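Zdzisław Kaczorowski on thirty winters of mending chairs

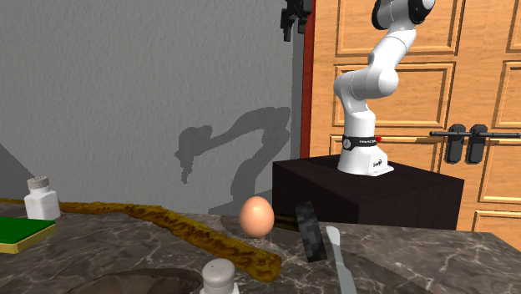
Zdzisław Kaczorowski learned to cane a chair seat from a neighbor in Grukcombe, in a kitchen with one window. He was out of work at the time and had a broken dining chair he could not afford to replace. The neighbor showed him the first two steps and told him to come back when he had made a mess of the third. Kaczorowski now repairs seats for a living from a ground-floor workshop in Jorivstead, and he is particular about working height. A chair on the floor ruins the back, he says, so his chairs go up on a block, a plain dark thing with a wide flat top, much like the near-black wooden pedestal in the picture. "Get the work up to where your hands are," he said. "I tell everyone that first, before we touch the cane."

We spoke on a Friday, while he was taking out an old seat with a pair of side cutters. The chair belonged to a customer in Nakulham who had stood on it to change a light bulb.

"That is how most of them go," he said. "A foot or a knee. Cane will hold a person sitting for years and years, but it won't hold a heel."

He starts by cutting away the old seat and clearing the holes around the rail. Old pegs are the slow part. Some push out with a nail, and some have been glued by a previous owner and have to be drilled. He does not charge extra for glue, though he has thought about it.

The new cane is soaked before use. Kaczorowski soaks his in a dishpan and keeps only a few strands in the water at a time. "If you leave it in all morning it goes gray," he said. "Then the customer asks why it looks dirty."

A plain seat takes him two days, with breaks. A seat with a curved front takes longer, and he will not quote a price for a rocking chair until he has seen it. He works on no more than four chairs at once. Any others wait in the hallway with a paper tag tied to the leg.

He has taught three people. One was Sơn Ninh, who came in June to pick up a pair of bedroom chairs and asked whether he could watch. Ninh now does the weaving on the simpler seats.

"I was bad at the diagonals," Ninh said. "I'm still slow at them. You go over where you should go under, and you don't see it until you're six rows along, and then it all comes out."

Kaczorowski remembers it differently. "He was fine. He pulled too tight. Everybody pulls too tight."

Tight cane is a common fault, he explained, because it shrinks as it dries. A seat that feels right when wet can split at the rail later on. He leaves a little slack and checks it the next morning with the flat of his hand.

He has mixed feelings about pressed cane, the ready-woven sheet that is set into a groove. It is quicker and costs less, and he will fit it when the chair was made for it. He turns down people who want a groove cut into an older frame.

"I had a man offer me double," he said. "I said no, buy a different chair."

Asked if he still had the dining chair from Grukcombe, he pointed to the one I was sitting on. He has redone the seat twice — the first attempt, he said, sagged like a hammock — and one back leg has been replaced in a wood that doesn't match.

The shop is open most mornings. He prefers that people bring the chair along, and he would like them to stop sitting on it before they do.

We use cookies to improve your experience on this site. By continuing to browse, you agree to our use of cookies. Accept / Manage preferences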